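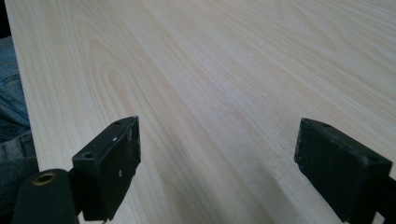 Tabletop, pale wood grain

CLINDSIDE ARENA – PRE-SEASON WALKTHROUGH, TRAINING SIDE
November 2018
Walked by: Sanaa Morsy
Copy to: Cyrill Holzer (team ops)

Scope: practice court, weight room, trainers room, player corridor, lower bowl rail on the bench side. Upper bowl not done, separate sheet.

OK = fine as is. FIX = before first team session. WATCH = look again in February.

PRACTICE COURT

1. Floor level, no lifted boards – FIX
Two boards up at the east baseline, right where guys land after layups. Tape is not a repair. Taped last season too.

2. Floor clean and dry – OK
Mop log is filled in. One gap, initials missing, told the crew.

3. Basket padding, both ends – WATCH
North end fine. South end foam is going soft at the lower corner. Can still live with it.

4. Rim and backboard bolts – OK
Checked with the lift, both ends. Lift has to go back to Meireles by the end of the week, so if anybody wants anything else up high say so now.

5. Clear space behind baselines – FIX
Ball racks and a stationary bike parked behind the south basket. Again. Move to the storage bay and leave them there.

6. Divider curtain – WATCH
Comes down slow, hangs up near the top. Motor is a Drevoline, out of warranty. Have asked for a quote.

WEIGHT ROOM

7. Racks bolted – OK

8. Collars and pins – FIX
Six collars dont grip. Pulled and binned. Need replacements before the bigs lift.

9. Cables – FIX
Lat machine cable frayed at the top pulley. Tagged out. Do not take the tag off because its "only a few reps".

10. Rubber flooring – OK
Small curl by the door, glued it down.

11. Room between stations – WATCH
Tight since the new sleds came in. Cyrill to decide what goes.

TRAINERS ROOM

12. AED – battery and pads – OK
Pads good through the season. Cabinet alarm works, it is loud.

13. Ice machine drain – FIX
Backing up onto the tile. Slip hazard, mat down for now. Plumber called, no time given.

14. Treatment tables – OK
One squeaks. Locks hold.

15. Emergency plan posted – FIX
Posted, but the old one. Still has the old ambulance gate on it. New sheet is printed, needs Cyrill's signature first.

CORRIDOR AND BENCH SIDE

16. Exit lights – OK
All lit on the test button.

17. Doors open out, nothing blocking – FIX
Water pallets stacked at door C. Roughly half the width gone.

18. Extinguishers – OK
Tags current.

19. Lower bowl rail – WATCH
One post moves if you lean on it. Not much. Erkudura did the install so they should be the ones to look at it. Section seats 400, keep it open but put an usher there on game nights.

20. Cable ramps at scorers table – FIX
Missing one ramp. Camera cables running bare over the walkway.

COMMENTS

Repair budget left is $4,000. The curtain quote will probably eat a lot of it, so do the floor boards frist.

Players are already coming in on thier own to shoot. Court stays closed at the east end until item 1 is signed off – half court only, south basket, and that means item 5 gets done today.

Cyrill – need an answer on the sleds and a signature on 15. Rest I can chase.

Recheck of FIX items before first team session. SM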